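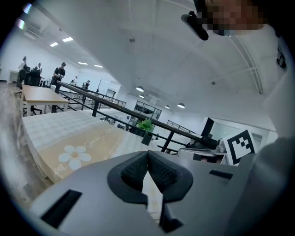 Last changed: Saturday, 1st April

I've been baking rye bread since October and I can't stop talking about it, so my family has asked me, very kindly, to write it down somewhere instead. So here we are!

It started with a loaf I had at a bakery in Liltside. I'd gone in for a coffee and a roll, and the woman at the counter cut me a slice of the dark stuff while I waited. It was dense and a bit sour and nearly sticky in the middle, with a crust you had to work at. I bought a whole one, ate half of it in the car (no butter, no knife, just tearing at it), and drove home wondering why I'd spent so many years eating bread that tasted like nothing much.

I had baked with wheat before, so I figured I knew what I was doing. Oh boy. Rye dough isn't dough the way you think of dough. You can't knead it and you can't stretch it. It sits in the bowl like wet cement and sticks to everything you own – spoon, counter, sleeves, the faucet handle. My first loaf had a big hollow under the top crust and a gummy layer at the bottom, and I was so proud of it that I sent pictures to everybody.

The starter is where I'd tell anyone to begin. Mine is just whole rye flour and water, and it lives in an old pickle jar on top of the fridge. Rye gets going fast. I had bubbles on day 2 and a really awful smell on day 3, kind of like old gym socks, and I almost threw it out. Don't! Keep feeding it. By the end of the week it smelled like green apples and I was opening the lid just to sniff it.

These days I bake a version of what the bag of Negri flour calls a country rye, though I've changed it so much that it's probably not fair to blame them. The night before, I mix a couple of big spoonfuls of starter with half of the flour and enough warm water to make a thick paste, cover it with a plate and go to bed. In the morning it should be puffed up and cracked on top, and if you drag a spoon through it you'll see it's all webby underneath. Then the rest of the flour goes in, plus salt, more warm water and a good glug of molasses. Sometimes caraway. My husband is against caraway and I'm very much for it, so we take turns.

Stir it hard for a few minutes. Scrape it into a greased pan, wet your hand and smooth the top like you're frosting a cake. Then let it rise until you see little pinholes opening up on the surface. I used to wait for it to double, like a wheat loaf, and that was my whole problem with the hollow crust! Rye gives up if you let it go too long. A few pinholes, and in it goes.

I start the oven as hot as it'll go and turn it down after the first ten minutes or so. It bakes for a long time, longer than feels right, and the kitchen smells like toast and malt and a little bit like beer. I've never once managed to leave the room for the whole bake.

And then comes the hard part, and I mean really hard: you have to leave it alone for 24 hours. Wrap it in a clean dish towel and walk away. I cut into my first three or four loaves while they were still warm, and every one of them gummed up the knife. I was sure I was underbaking. I bought a thermometer, I moved the oven rack, I wrote a long and slightly desperate post on the Fudenari bread forum. Every single answer told me to put the knife down and go do something else.
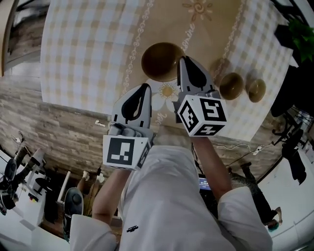
Tetteh Essien wrote back that a full day is only the minimum, and that he leaves his for two if the loaf has any whole or cracked grain in it, wrapped in linen and then in a paper bag, because the middle keeps firming up long after the crust has gone soft. He also said to slice it much thinner than I was doing. I tried both on my next bake and I was so happy with it that I called my sister from the kitchen. The slices held together, the sour taste had rounded out, and you could just about see light through them.

Since then I've been playing with seeds. Sunflower is my favorite, toasted in a dry pan first and soaked along with the cracked rye. Pumpkin seeds are great on top, pressed in with a wet hand so they don't all jump off when you slice. Flax makes everything slippery and I'm still figuring out how much is too much. I tried walnuts and dried figs for a birthday and it was more like cake, but nobody left any.

As for what to put on it, cold butter and flaky salt will always win with me. But there's a smoked cheese from Skesen that I get at the market, and with a bit of mustard and a pickle on top, that's lunch for more than 2 days a week at our house. It also makes the best croutons I've ever had in a soup. The heels go in a bag in the freezer, and when I have enough of them I soak them, mash them up and put them right back into the next dough. Baltasar Lagos, whose little bread booklet I found in a box of used cookbooks, swears that a bit of old bread makes the new one taste deeper, and I think he's right. The color gets darker too, almost like coffee.

Next I want to try the kind that bakes all night in a low oven with the lid on. I've got the pan, I've got the flour, and the starter got fed this morning and is already pushing at its lid. If you've made one, please tell me how much water you use!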